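Pour les étagères à moitié vides

J'ai passé une bonne partie du mois de mars à genoux devant une étagère, et je voudrais défendre une idée qui m'est venue là, dans la poussière, avec un chiffon dans une main et un vieux guide de champignons dans l'autre : une étagère de livres doit respirer. Elle doit avoir des trous, des planches presque nues, des coins où l'œil se repose et où la main trouve de la place. Je sais que cela fait bondir les amoureux des bibliothèques pleines à craquer, et j'en ai fait partie assez longtemps pour connaître leurs arguments par cœur (je les ai tous utilisés, certains contre ma propre mère).

Le mur de livres, donc. On l'a tous admiré. Celui des photos d'écrivains, celui du vieux cousin érudit, du sol au plafond, avec les doubles rangées et les piles couchées sur le dessus. J'en avais un dans le couloir, et j'en étais fière. Quand nous avons déménagé à Stenness, dans une maison plus petite avec des murs de travers, il a bien fallu le démonter. J'ai compté parce que le déménageur me demandait combien de cartons prévoir : deux cent quarante-cinq livres rien que pour les enfants et nous, sans les bandes dessinées du grenier. Et sur ces deux cent quarante-cinq, combien en avions-nous ouvert depuis un an ? J'ai préféré ne pas faire ce compte-là !

Ce qui m'a frappée, c'est la rangée du fond. Derrière la première ligne de romans, il y en avait une seconde, que je n'avais plus vue depuis des années. J'y ai retrouvé un recueil de contes que je croyais prêté et perdu, que j'avais même racheté entre-temps, et que j'avais réclamé à une amie avec une insistance dont j'ai encore honte. Il était chez moi, à quarante centimètres de mon manteau. Un livre qu'on ne voit pas, on ne le lit pas, on ne le prête pas, on ne le relit pas un soir de grippe. Il attend, et il prend l'humidité.

Alors dans la nouvelle maison, j'ai posé des étagères en bois clair, toutes simples, et j'ai décidé de ne pas les remplir.

Le plaisir du vide

Je m'attendais à un intérieur un peu triste, un peu catalogue. Or c'est tout le contraire qui s'est produit, et je n'en reviens toujours pas. Une planche avec trois albums et de l'espace autour, on s'en approche. Les enfants s'en approchent surtout ! Ils voient les couvertures, ils attrapent un livre sans faire tomber tous les autres, et (miracle relatif, soyons juste) il leur arrive de le remettre. Essayez donc de glisser un album mince entre deux dictionnaires serrés : il faut une main pour écarter, une main pour pousser, et une patience qu'on n'a pas à six ans. Je ne l'ai pas toujours à mon âge.

J'ai longtemps grondé à ce sujet. « Range tes livres » était ma phrase du soir. Je comprends maintenant que je demandais quelque chose de pénible dans un meuble mal pensé. Le rangement est un geste, et un geste se prépare : il faut de la place pour la main, de la place pour l'erreur, de la place pour poser le livre de biais avant de le redresser. Les bibliothécaires savent cela depuis toujours. Regardez les rayons jeunesse de n'importe quelle médiathèque un peu soignée, les bacs bas, les livres présentés de face, les rayonnages laissés volontairement incomplets. Celle de Vastport, où nous allons quand il pleut (souvent), laisse toujours un bon quart de chaque planche libre, et on y circule avec un bonheur que je n'éprouve dans aucune librairie bondée.

Il y a aussi la question des livres minces, à laquelle je tiens beaucoup. Le livre broché de quelques dizaines de pages, l'album souple, le petit fascicule illustré, voilà les grands perdants des étagères pleines. Leur dos est si fin qu'on n'y lit presque rien. Serrés, ils disparaissent. Mal serrés, ils plient, ils gondolent, ils s'affaissent en éventail contre le voisin. Ce sont pourtant ceux que l'on relit le plus à la maison, ceux que l'on traîne dans le lit et sous la table. Ils méritent mieux que le rôle de cale.

On me répond : et les serre-livres ? J'en ai eu, des beaux, des lourds, une paire en fonte achetée chez Tzanetos, la brocante derrière le port, qui m'a valu un ongle noir. Je les aime bien. Mais un simple montant vertical au milieu du meuble fait la moitié du travail. On y adosse le premier livre, bien droit, et les autres suivent. Deux travées modestes valent mieux à mes yeux qu'une longue planche unique où tout finit par glisser vers la gauche (chez nous, c'est toujours vers la gauche, le sol n'étant pas très droit).

Contre l'ordre parfait

Je voudrais pourtant éviter un malentendu. Aimer les étagères aérées n'oblige personne à trier par couleur, ni à jeter la moitié de sa vie dans une benne. Ma voisine Kamonchanok Wongsuwan, qui m'a aidée à vider les cartons, possède deux fois plus de livres que moi et les aime tous d'un amour féroce. Elle fait tourner. Les livres de saison sortent, les autres dorment dans un placard sec, et elle change le tout quand l'envie lui prend, à dix heures du soir parfois, avec la radio. J'ai adopté son système aussitôt. Chez nous, cinq albums par planche, pas davantage, et le reste dans une malle. Quand la malle s'ouvre, c'est la fête, on redécouvre des histoires qu'on avait oubliées, on se dispute la première place sur le tapis.

Et dans cette rotation, il se passe quelque chose que j'adore : on manipule les livres. On les prend, on les retourne, on regarde la couverture avant de décider où elle ira. Un album presque tout blanc, semé de dessins jaunes, orange, verts et bleus avec son titre en rouge, change une travée entière dès qu'il s'en approche. Sur du bois pâle, ces couleurs-là chantent. Au milieu de cent autres dos, on ne les aurait pas remarquées.
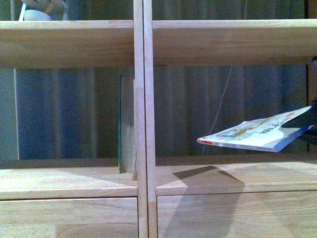

Ce que le bois y gagne

Parlons du meuble lui-même, qu'on oublie toujours. Une étagère remplie n'est plus qu'un support, on pourrait la fabriquer en n'importe quoi. Laissez-la un peu nue et le bois revient ! Les veines qui filent sur le chant d'une planche épaisse, le beige qui devient plus chaud en fin d'après-midi, l'ombre d'un livre qui tombe sur la tablette et descend sur la façade. J'ai mis des années à acheter de jolies planches pour aussitôt les cacher, et je trouve cela assez comique.

Il y a un avantage plus terre à terre : on dépoussière. Un coup de chiffon, deux minutes, c'est fait. Avec mon ancien mur, la corvée prenait un après-midi entier et je la repoussais d'une année sur l'autre, avec les conséquences que j'ai découvertes au déménagement (je passe sur les détails, il y avait des ailes).

Les objections, et il y en a

La plus sérieuse me vient de mon frère, qui habite près de l'ancienne usine Dritel dans un appartement dont les livres isolent littéralement le mur nord. Pour lui, une bibliothèque pleine est un paysage. On n'a pas besoin d'avoir tout lu, dit-il, on a besoin de savoir que c'est là. Je l'entends, et chez lui j'aime m'asseoir devant ce paysage. Mais il vit seul, il est grand, et il sait où est chaque chose. Dès que plusieurs personnes de tailles différentes partagent une étagère, il faut penser à la plus petite. Elle ne voit pas le paysage, elle voit la planche du bas.

L'autre objection est celle de la place, et je la prends au sérieux aussi. Laisser du vide semble un luxe quand on manque de mètres. Je réponds que le placard, le dessous du lit et la malle coûtent moins cher en agacement que la double rangée. Et puis on peut donner ! J'ai porté quelque cinq cabas à la bourse aux livres de l'école et je n'en regrette qu'un seul titre, un roman de marins que j'ai d'ailleurs retrouvé depuis, chez la mère d'un camarade de classe, bien en vue sur une étagère à moitié vide. Elle me l'a prêté jusqu'à l'été.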